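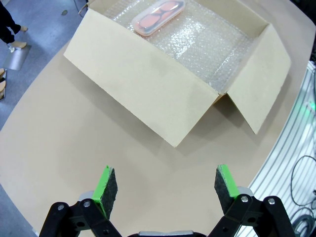
Shipping glasses in a hard case: is bubble wrap under it enough?
Packing & Mailing board, 9 replies

tallowgate
I sell used eyewear, mostly dark frames with tinted lenses, and I've been sending them all the same way. Glasses folded in a tinted plastic case, case in a cardboard box, bubble wrap lining the bottom and sides. A buyer in January got a pair with one lens popped out and now wants a full refund. The case didn't have a mark on it. I don't buy that the box was the problem but I'd like to hear it from people who ship more than I do.

pennyfold
How much room was left in the box once the case was in there?

tallowgate
A fair amount. It's the small size I buy in packs of 50 from Girkside, and the case takes up maybe a third of the floor.

pennyfold
Then there's your answer. Lining a box isn't the same as filling it. The case slides, hits the wall, slides back. Do that all the way across the country and a lens comes out.

Marrow_Hill
I'm not convinced. I've sent 1,414 parcels out of my spare room (yes, I keep a ledger) and a lens popping out of a decent frame inside a hard case has happened to me once. That frame had a loose screw before it left. Did you check the screws?

tallowgate
I check that the arms open and close. I don't get out a screwdriver for a pair I'm selling for 17 dollars.

Marrow_Hill
So you don't know what shape it was in when you taped the box. Neither does the buyer. Everyone blames the packing because the packing is what they can see.

gintare_l
I'm with pennyfold on the empty space but the inside of the case matters more. If the glasses rattle in the plastic, it makes no difference what you put around it. Wrap them in a cloth first. Then lay the case flat in the middle of the box, put a second sheet over the top, and only then fold the flaps in.
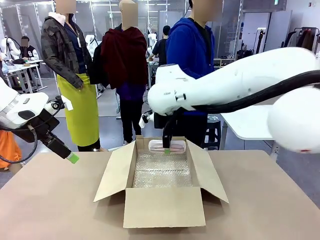

Press down on the case before you close up. If it rocks or shifts under your fingers you need more under it or beside it. My other check is to tape the box lightly and shake it next to my ear. Any knocking, I open it up again. I've done it that way since I was packing for the Grīnberga shop and I had two complaints in all that time, one of them from a man who sat on his.

Gintarė Lapiņa

Marrow_Hill
Everybody swears by the shake test and I still don't see what it proves. My arm isn't a conveyor belt.

gintare_l
It proves the thing inside moves. What else would you want to know?

Marrow_Hill
Whether it moves enough to matter.

corkboard_sue
Has anyone tried those molded inserts from Wosus? They say on the package that they're good for 1,000 drops. I'd love to know who stood there and dropped it.

pennyfold
Tried them. Too deep for a slim case and they cost more than the box does. Crumpled paper in the gaps did the same job for me.

corkboard_sue
Figured as much. Trerkano had something similar, and mine went flat in storage before I used half of them.

tallowgate
OK, so what I'm getting is: cloth inside the case, sheet on top, paper in the gaps. I'll do that. I still think this buyer pushed the lens out cleaning it, and I'm not paying him the whole amount on the strength of one blurry photo.

Marrow_Hill
Ask him for a photo of the hinge side with the screw showing. If he goes quiet you have your answer.

pennyfold
Or he's at work and hasn't seen your message. Refund half and move on, it's 17 dollars.

tallowgate
Asked him. He wrote back at 6 in the morning with a picture of the screw and it's loose. Marrow_Hill, I don't want to hear it.

Marrow_Hill
Didn't say a word. What size driver do you have?

gintare_l
Tighten the screws AND fill the box, please. A loose screw doesn't mean the rest was packed right.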